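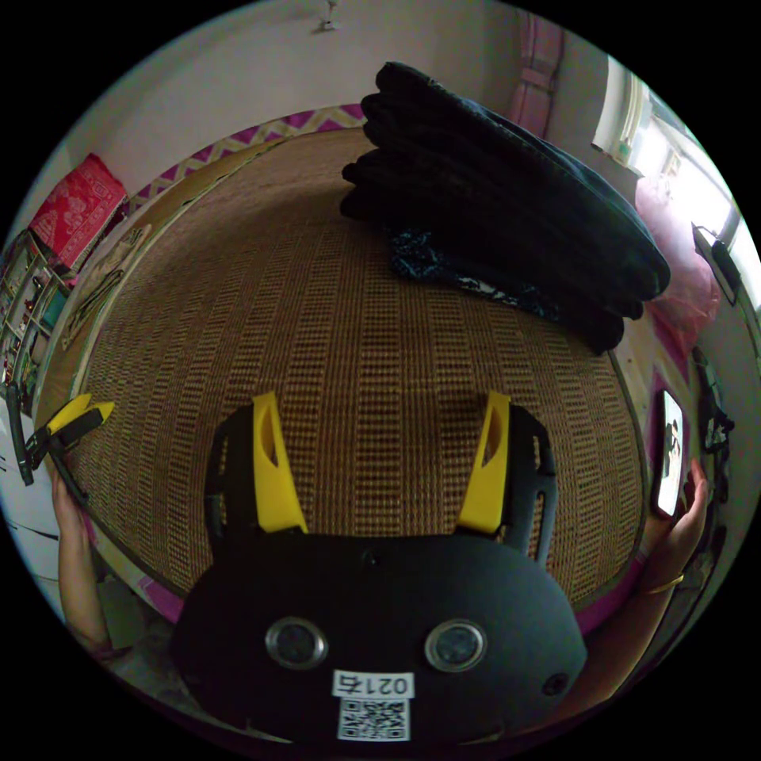 Folke Moen objected to our first draft that a cooler bed does not always give longer sleep, and we agree with him. For this reason the survey in Cundmont and Grastbridge asked separately about comfort and about hours slept. It was sent to almost 3000 addresses, and 364 households answered all parts.
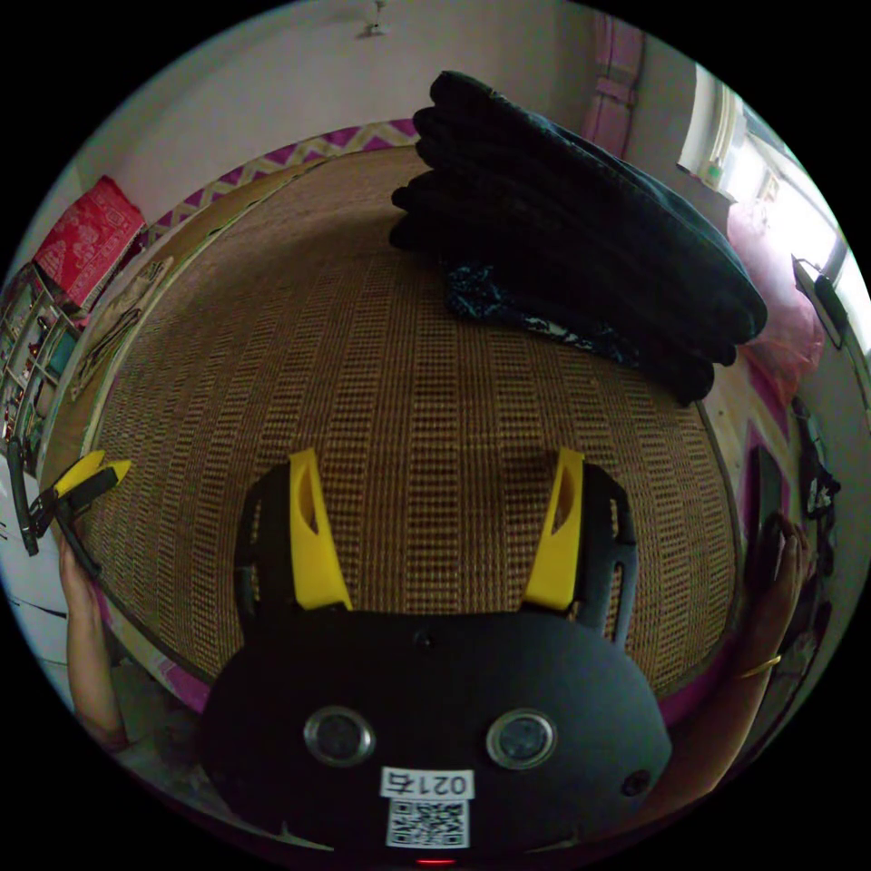 Figure 2. Woven mat on a bed.

Most of the households with a mat put it on the bed in March and keep it until the rains end. Washing habits were less regular. 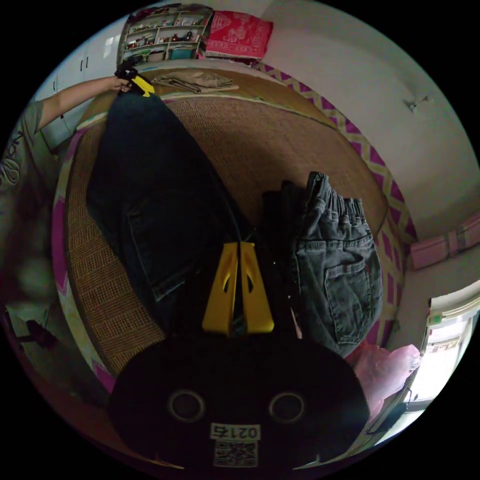

One respondent in Grastbridge wrote that she wipes her mat with salt water every evening, but changes the sheet only when guests come. Such answers were coded as "mixed care" and are kept apart from the main comparison, where the mat and the sheet must be cleaned in the same week.
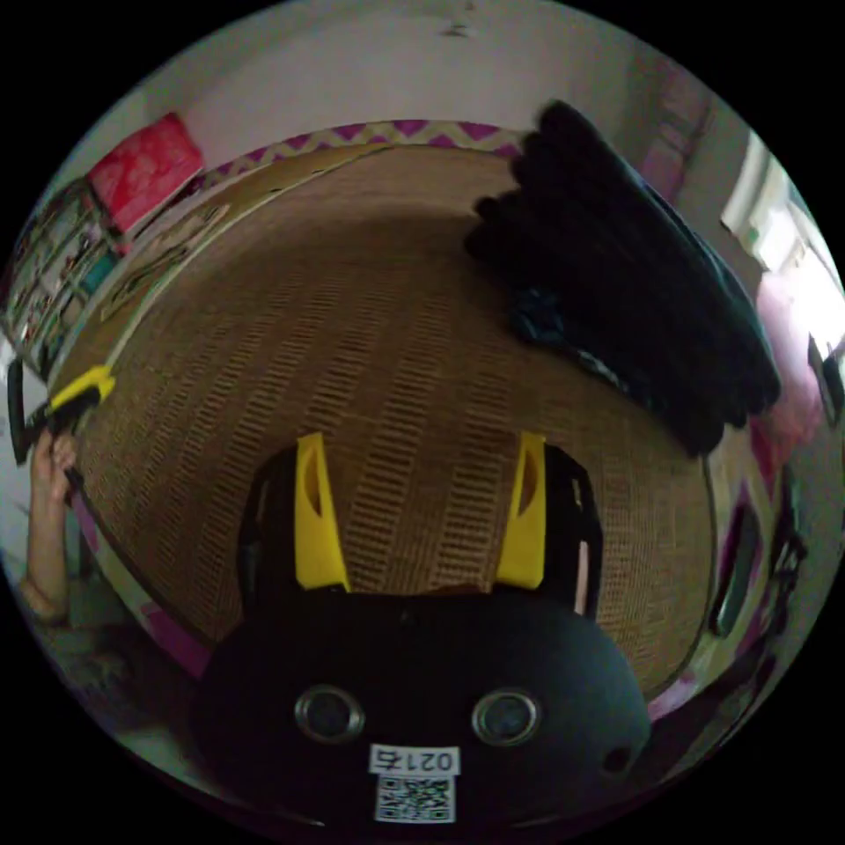

Figure 4. Tan and light brown mat with a zigzag fabric strip along its far edge.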